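Disassembly cell notebook, April, 14:20

Picked up from the morning entry. Goal for the afternoon was unchanged: get the student task script to reach the RAM ejection step on the desktop tower without a manual nudge of the case. Club rules for the Wenddale round allow the side panel to be off at the start, so panel removal stays out of the script for now.

Re-ran hand-eye calibration on both arms before touching anything else. The left arm had drifted after the tool change. Residual is acceptable again. Old calibration file kept as wada_left_prev in case the numbers look odd later.
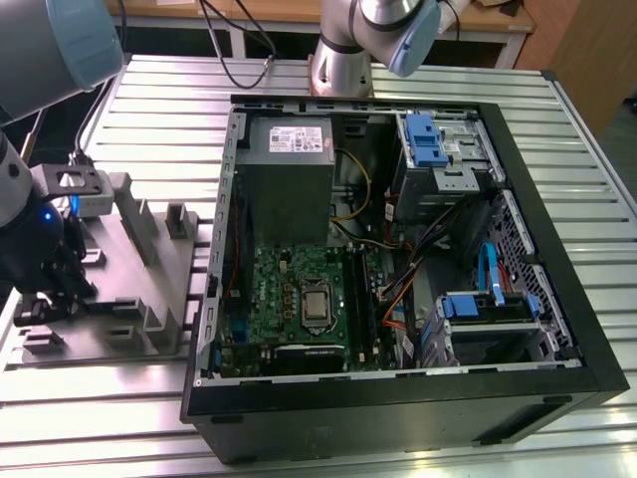
Takumi Ichikawa
Student lead, Sinder disassembly team

Case is on its side, interior up, tray to the left of it. Approach to the memory slots is from directly overhead. The first waypoint set came in too low past the drive cage and the planner rejected it for clearance against the cable bundle. Raised the transit height by 100 mm and it plans cleanly, at the cost of a slower cycle.

Cables are still the main problem. The segmentation model merges the black and orange bundle with the drive cage and returns one blob. The blue SATA cable is found reliably, the red ribbon most of the time. Training set for cables is 363 labeled frames out of 3,101 total, too few. Need more with the bundle in different positions - same case, same lighting, just move the cables by hand between shots.

Force limit on the latch press left at 200 in the config (raw units, not newtons - someone please fix the Rarkness wrapper so it reports newtons). Do not raise it to get past a stuck latch. Stop and re-seat the approach pose.

Open items: relabel the cable frames, check tray slot offsets against the drawing, dry run at quarter speed with the new transit height. Branch is pushed, not merged.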